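Home Kitchen Basics, Unit 5: Produce, Bags and Baskets
Notes to go with the session of November 18, 2020

I promised I'd type these up because half of you were writing so fast you missed the demonstration. So, last unit we did the dry pantry (jars, labels, all that), and now we're on to fresh stuff, where I get a bit excitable. Bear with me!

My whole approach comes down to one question: does this thing want to breathe, or does it want to stay damp? Leafy greens want to stay damp. Potatoes want air and dark and to be left alone. Eggplant is fussy – it doesn't love the fridge, it doesn't love a sealed bag, and it really doesn't love sitting on a sunny counter for a week. I buy one and cook it within a couple of days.

Now, zip bags. I like them a lot, I use them every single day, and I still think most of us zip them shut far too quickly. Get the mouth of the bag properly open before you try to put anything in or take anything out. Take hold of the zipper strip itself, up near the end, and let the other side fall away from it. If you grab the thin plastic lower down it just folds over on itself and you end up wrestling a melon.
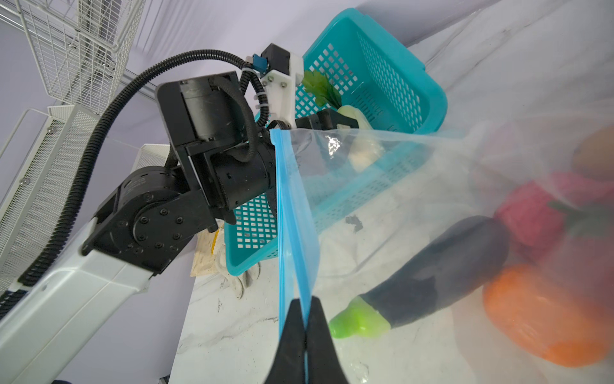 Lauritsen wrote back after the June course that zip bags had never worked for greens in that house until a dry paper towel went in with them, and that changing the towel every other day made more difference than the kind of bag. I've been trying it with lettuce and I'm sold. I'd still wash the leaves right before eating and not before storing, but that's a habit of mine and you can argue with me.

Sorting comes next. When you get home from the store, resist the urge to push everything into the fridge in the bags it came in. Tip it all out where you can see it and make your groups:

- Use soon: eggplant, soft fruit, anything with a bruise
- Keeps cool: leafy greens, apples, oranges if you have the room
- Keeps in the dark: potatoes and onions, but in separate places please
- Not sure: gourds and squash, because it depends on the kind (look at the skin, a hard one can wait, a tender one can't)

A basket with holes in it is my favorite thing for the sorting stage. Air gets through, crumbs of soil drop out, and you can rinse the whole thing in the sink afterward. Put the heavy things in first and lay the leaves on last or along the back, where nothing is going to roll onto them. Apples go in my fridge drawer on their own, as they give off the gas that hurries everything else along.

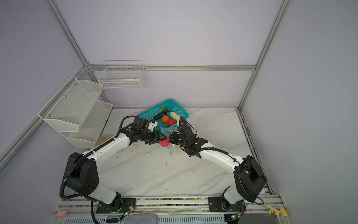

Fig. 2. Mixed produce in a turquoise mesh basket, with a clear bag held in front.

For next time: pick one bag or basket at home, write down what's in it, and check it again after 5 days. Note what went soft first. Bring the list, even if it's embarrassing (mine had a lime in it that could've been a golf ball).

Zendwood Home Kitchen Course | Unit 5 handout | Questions: ask at the front desk | Back to top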